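Talk notes: two wheels, small islands
9 Dec 2018, upstairs room, 30 mins plus questions

Hello everyone, thanks for coming out on a Sunday (pause, let people sit down, there are always a few still at the tea urn).

So I'm going to talk about taking a motorbike round the Corkholm islands, which I did in June, and which I'd do again tomorrow if the ferries ran in winter. They don't. I'll get to ferries, because ferries are half the trip, and if you get them wrong you'll spend a night on a pier like I did.

Quick show of hands: who's toured abroad on their own bike? Who's hired one? (If mostly hirers, spend longer on the Falcão bit. If mostly owners, skip to luggage.)

Right, the hire. I went with a little outfit called Falcão, down by the harbour in Stiken. They've got older bikes, all serviced, nothing flashy. Mine was a single with a seat like a church pew but it started every morning and it was light enough to shuffle about on a ferry deck, and you'll be doing a lot of that. I paid 59 a day, helmet included, but do take your own helmet! Theirs had been on a great many heads. They want the deposit on a card, in person, and they shut for lunch. I arrived at lunch.

Check the chain before you ride off. Check the tool roll too. Mine had two spanners the same size and a sock.

The route. Six islands, Stiken to Nurken, and you can do it in either direction, but I'd go south to north so the wind's behind you for the long causeways. I had eight days. You could do it in five if you didn't stop for cake, and I'm not sure why you'd want to. The longest day I rode was 200 kilometres, and that was me going back for a glove.

(Tell the glove story if it's going well. Keep it short. Leave out the bit about the goat.)

The roads are better than I'd been told. The main one is tarmac all the way. The side roads start off as tarmac and then turn to gravel, usually on a bend, usually just as you're admiring the view. Slow down, look where you want to go, leave the front brake alone. I dropped it once at walking pace outside a bakery, with a full audience, and two ladies came out and picked it up before I'd got my leg free.
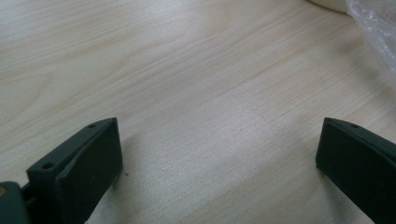 Now, ferries. There are two sorts, the big ones you book and the little ones you turn up for. Book the big ones weeks ahead, even for a bike. I thought I'd squeeze on, everybody told me bikes always squeeze on, and that's how I came to sleep on the pier. The little ones take cash only and they go when the man feels like it. Bikes go on first and come off last, or the other way about, depending on the boat, so just watch what the crew are waving at. Put it in gear, side stand down, and ask for a strap. Bring your own strap if you're fussy. I'm fussy now.

Where to stay. Camping's allowed on most of the islands as long as you're off the fields, but I only managed three nights of it before I gave in and got a room. The guesthouse at Nurken has a drying room! I can't tell you how happy I was. Boots on the rack, gloves on the pipe, me in a chair with soup. Ring ahead though, it fills up with birdwatchers and they book a year out.

Luggage. I took too much. One roll bag across the back and a small tank bag is plenty. I carried a folding stool for the whole trip and sat on it once. What I did use: waterproof overtrousers, a head torch, bin liners, earplugs, a spare clutch cable (never needed it, gave it to Falcão at the end).

Petrol. There's none on the two middle islands, so fill up before the Corkholm crossing even if you've only just filled up. The pump there is behind the shop and you have to ask for the key.

Weather, quickly, because someone always asks. I had every sort. It was warm enough for a T-shirt under the jacket one morning and hailing by lunch. Take the liner.

(If there's time: the lighthouse road. If not, go straight to questions and leave the map up.)

Questions I had last time: yes, you can take a pillion, but not on the gravel if you want to stay friends. Yes, your normal licence is fine for the smaller bikes. No, I didn't see the eagles. Ferry phone numbers are on the sheet by the door, please leave one for the person behind you.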